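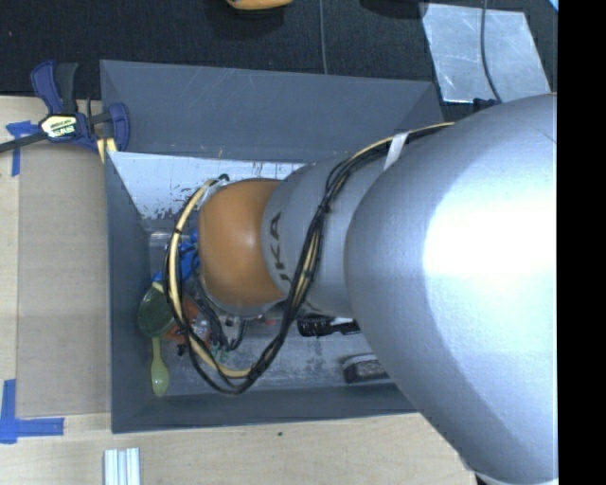
Behrouz Parsa wrote that he had given up on shallow trays for the mixed small stuff and wanted to know what the rest of the list was using, and whether anybody had a gray bin that lasted.

Re: [plalham-stores] Bins for mixed items

3 replies

Behrouz,

We use gray bins on the tabletops here, the rectangular kind with flat sides. I've had the same ones since we moved into the Demard building and would buy them again. Comments on your points are below.

> The trays are fine until somebody puts a tall thing in
> one, and then the stack won't close. I have 43 of them
> and I'd like to be rid of the lot before July. Do deep
> bins just turn into junk piles?

They can. Ours get cluttered, and it's always at one end, where people reach in first. Small clear plastic pieces are the worst for it, as they slide under everything else and you don't find them until you tip the bin out. I sort ours when I can't see the floor of the bin anymore. That takes me ten minutes with a second bin standing next to it.

> How do the floors hold up? Rostami quoted me for
> liners but they want an order of 200 and I don't
> need anywhere near that.

The floors scuff. You'll get streaks first and then worn patches where heavier things get dropped. None of mine has gone through. The walls pick up fine scratches and I ignore those. I tried a liner once, the thin foam type, and it curled at the corners and caught crumbs, so I took it out. If you do want liners, ask Omar's if they'll split a box. They did for us – it took two phone calls.

> Labels inside or outside?

Outside, on the short end, and up high. Inside labels get rubbed off. We number ours to match the stock sheet, so bin 1841 is line 1841. If you're only labeling by type, plain tape and a marker will do.

One thing to check before you order is the slope of the walls. Sloped ones nest when empty, but you lose floor space, and the catalog size is often the measurement across the top. Measure your shelf and the longest item you keep, then ask the seller for the inside floor length.

I can take about a dozen of your trays if they're still going. I need them for screws and washers.

Kamran Ghaffari

2 shares

Recent on this list:
Shelf depth for long boxes
Re: Marker that stays on plastic
Tape residue on tabletops
Wanted: lids, any size

Last updated: July, 4:10 pm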